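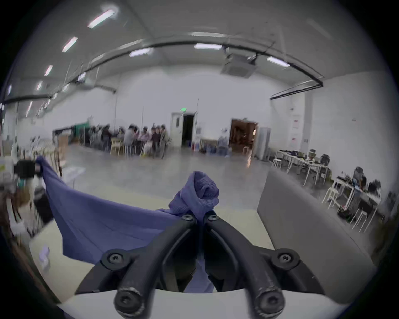 Purple-blue knit, bunched at the grip.

Wildland Crews > Fitness and Training
Thread: Skatell hand crew tryouts, who else is training for the Langlois grade?

ridgerunner_bo wrote:
I got the letter!! Skatell is running its crew tryout in April and I'm in. For anyone who hasn't seen the packet, it's the Langlois grade with a 40-pound pack, four miles up and over, and you have to be at the Somalance trailhead inside 90 minutes. Then a short break, then line digging until they tell you to stop.

I've been running all fall and my legs feel great, but I've only put a pack on a few times. What are you all doing this far out? I want to hear everything, stairs, sandbags, treadmill, whatever works for you.

dozerdad wrote:
Congratulations! The grade is a blast once you know it. Start light and stay light for the first month. I see people go straight to full weight the week the letter shows up and then they're limping by February. Put in 15 pounds, walk the hills near your house, add a little every couple of weeks. And wear the boots you'll wear in April, every single time.

pulaski_pete wrote:
I'll argue with some of that. He's already running, he's got an engine. Fifteen pounds is a school bag. I'd start at 25 and skip the treadmill completely, it does nothing for your ankles and the back half of Langlois is all loose rock. Downhill is where I saw people come apart last time, and you can't practice downhill on a machine.

dozerdad wrote:
Pete, you were 22 when you did it that way :) Tendons take longer than lungs. I'll give you the downhill part though, that's a great point. Walk down with the weight, don't just walk up and dump it.
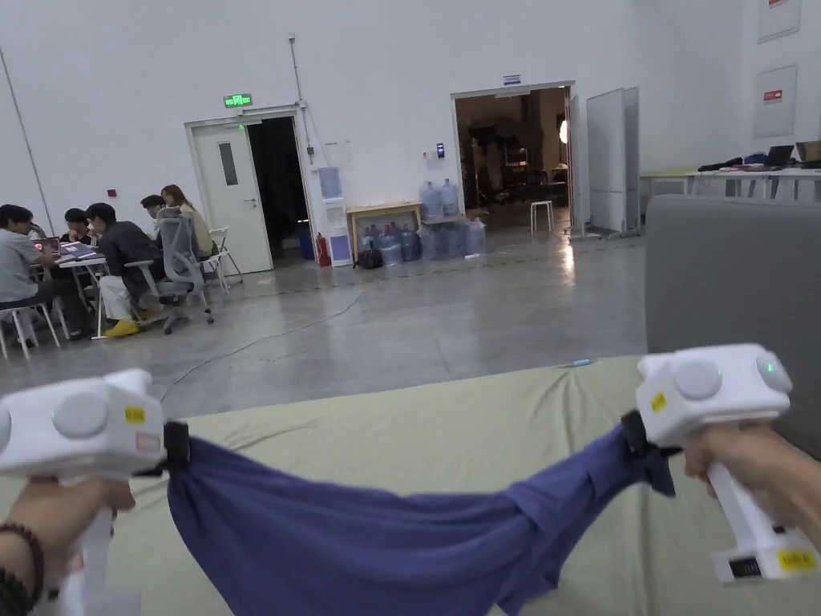

Posted by Eirlys James, 2024-12-31

Hi everybody, Happy almost New Year! I made the Skatell crew on my second try, so I've got one fail and one pass to share, and I love talking about this stuff.

My first year I went out way too fast. I was with the front group at the water tank and so proud of myself, and then the sun came onto the slope and I fell apart. Headache, chills, legs like wet rope. One of the squad bosses sat me down in the shade and that was the end of my day, and she was completely right to do it. I'd had coffee and half a bagel and hardly any water since the night before.

The second year I did these:

1. One long hike a week, with weight, and the rest of the week easy. I built up to 11 miles with a light pack, which made four feel short.

2. Two or three hikes in the warm part of the afternoon once spring came, always with a partner and always with a way to bail out. If you live someplace cool and then show up to a hot grade, your body notices!

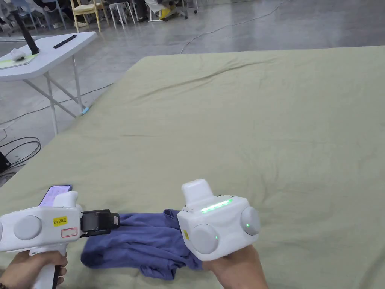

3. Talk out loud on the climb. If you can't get a sentence out, back off until you can. My partner and I sang (badly) the whole way up Clenunari Road and I swear it's the best pacing trick there is.

4. Tell somebody if you feel strange. Dizzy, goosebumps in the heat, can't remember which switchback you're on, anything like that. Stop, sit, speak up. You can try out again next year.

pulaski_pete wrote:
Good list, and number four should be at the top of the packet in red. I still don't love the afternoon heat sessions for someone new. Heat's the part that can really hurt you, and a partner who's also new isn't going to spot much. Do those with a crew or don't do them.

Eirlys James wrote:
Fair! My partner had three seasons in, which I should have said. I'd still do them, I just wouldn't go hard on them. Slow walk, lots of shade stops, home early.

nuwan_s wrote:
Nuwan Siriwardena here, I help with the Saturday-type group hikes out of Somalance, except we pick the day by the weather. Anybody with a Skatell letter is welcome. We go up the lower half of Langlois and come back down together, slowest person in front. Bring water, food you'll really eat, and any weight you like. We had nearly 90 people come through last season and it's such a good bunch.

ridgerunner_bo wrote:
Slowest person in front, I love that. That'll be me! Okay, so I'm starting at 20, splitting the difference between Pete and dozerdad, and saving the warm hikes for when I can go with Nuwan's group. Is anyone using sand for the weight? Mine keeps sliding to the bottom of the pack.

dozerdad wrote:
Water jugs. Fill them at the bottom, pour them out at the top if your knees are barking.

pulaski_pete wrote:
And then you're not practicing the downhill!! Roll the sand up in an old towel and strap it high, between your shoulders. It stays put.

nuwan_s wrote:
Towel works. Check the straps after the first ten minutes, it settles some. Bo, send me a message and I'll add you to the list for the next one.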